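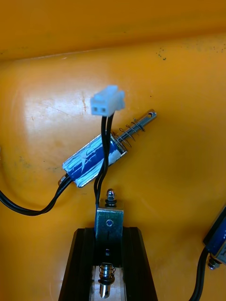 ### 3.2 Components and sorting procedure

The parts examined in this section are small push-pull solenoids recovered from parcel lockers at the Testberg and Grullthorpe depots. Of 3124 lockers withdrawn from service, 1563 yielded a solenoid that could be removed with its leads intact. The remainder had been cut out during earlier repairs or were too corroded to unbolt, and were excluded.

Each unit was placed singly in a shallow plastic tray for inspection. An orange tray was preferred, as the steel plunger and the blue label both stand out clearly against it (Figure 4). Units were laid down without regard to angle. Lead cables were not coiled or tied.

**Figure 4.** Push-pull solenoid in the orange inspection tray, with plunger, return spring and white two-pin connector.

Three features were recorded for every unit: the state of the return spring, the cross hole at the plunger tip, and the connector housing. Springs were graded by eye as even, stretched or kinked. The cross hole was checked for wear with a pin gauge - an oval hole was the most common reason for rejection at both depots. Connectors were graded on the colour and soundness of the plastic only, and contact resistance was measured later on the bench (Section 3.4).

Label condition was noted but not used for grading. Many labels were too worn to read, and the maker could not be established from the body alone. Where the locker records named a supplier, this was either Pagano or Endar, and the two groups were kept apart in storage.

In total, 151 units were rejected at this stage. A further 12 were set aside because the two inspectors disagreed on the spring grade. These were graded again after a week, and the second grade was taken as final. Trays were wiped between batches but not replaced, so scratches in the plastic built up over the course of the work. This had no bearing on the results reported in Table 2.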